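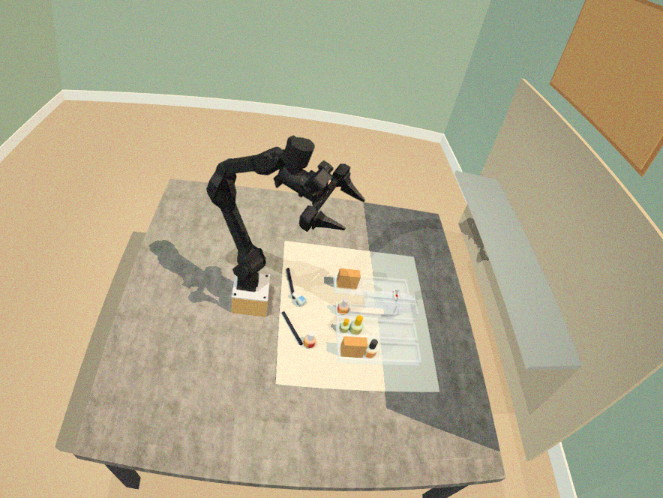

The simulated bench, with the arm over its mat and tray, as it looked on the screen at Skellside.

I went to the Skellside open afternoon in April expecting to be talked at, and I was, though less than I feared. Skellside is a shared workshop in a former dairy, up a lane with passing places that people don't use for passing. You pay 3 pounds at the door, you get a tea, and you may wander about and ask the members what they are making.

Most of what they are making is chairs. There is a good lathe, a bandsaw with a queue for it and a kiln that wasn't on. I had come for the robot arm, though, having read on the workshop's own page that two members were building one to "sort the bits out of your shed". My shed could do with it.

The two members are Geum-ok Maeng and Souad Younis. They call the project Fekete, which is also painted on the door of their corner, and they have been at it for two winters. Geum-ok does the metal and the motors. Souad does the software, and it was her screen that had most of the visitors round it, me included.

What she had up was the arm in a simulated room. You get green walls, a speckled floor, a corkboard high on one side and a table with a top like old stone. The arm is black with a two-fingered gripper, on a small base with a white top plate and a wood-coloured front. Beside it is a pale mat with the things it is meant to learn to put away: little bottles, small tubs, a couple of black sticks like pens, and a see-through tray with long compartments to put them in.

I asked why there was a corkboard. Souad said the room came with one and she saw no reason to take it down. Fair enough.

My doubts began with the shadows. They are lovely shadows. The arm throws a great jagged one over the table, and half the mat is in the shade while the other half is nearly white. Souad told me this was deliberate. The program that looks at the table has to cope with bright patches and dark ones, so she moves the light between tries, and the tray is hardest to pick out where the sun lands on it. I could believe that, as I had trouble finding its left side myself. But a real bench has sawdust on it, and sticky rings from mugs, and a bottle whose lid was put on crooked. I saw none of that on the screen. When I said so, she agreed and wrote "mug rings" on the back of her hand.

Then the numbers. The latest batch was 800 tries at picking up one thing and setting it in the tray, and the simulated arm managed 548 of them. I make that a bit over two in three. A man next to me said this was marvellous. I would not let anything that drops one bottle in three near my varnish, and I told Geum-ok that, and she laughed and said she wouldn't either.

She took me round the back of the partition to see the real one. It has a base, a shoulder and an elbow, and it had no hand on it. The motors are from Kelonel and she is pleased with them. The first set of bearings came from Bimar and she is less pleased with those, though she allows that she may have pressed them in badly. She switched it on and it lifted its elbow, stopped, and lowered it again with a noise like a stiff drawer. She has spent 200 pounds on it since Christmas and won't say what she spent before.

So to be plain about what there is to see: a very tidy pretend arm that gets it right more often than not, and a real arm that can't pick up a pen. The web page makes it sound as if these are one machine. They are a long way apart, and I think the page ought to say so. Both women were perfectly straight about it when asked, which makes the wording on the page odder. Somebody should change it before the next open day.

I did come away with some respect for doing it this way round. A bad idea on Souad's screen costs her an evening — a bad idea in Geum-ok's corner bends a bracket. And they had changed the plan for the gripper after watching the simulated one spread its fingers too wide to get between two boxes. The new fingers were on the bench in cardboard. I tried them on a glue bottle by hand and they held it well enough.

Whether the thing will ever sort a shed I couldn't say. Geum-ok hopes to have a working hand on it by autumn. I've heard "by autumn" from people building boats.

Parking is at the top of the lane and you walk down. The tea was good, the flapjack was gone by three o'clock, and the chairs are for sale if you ask at the desk.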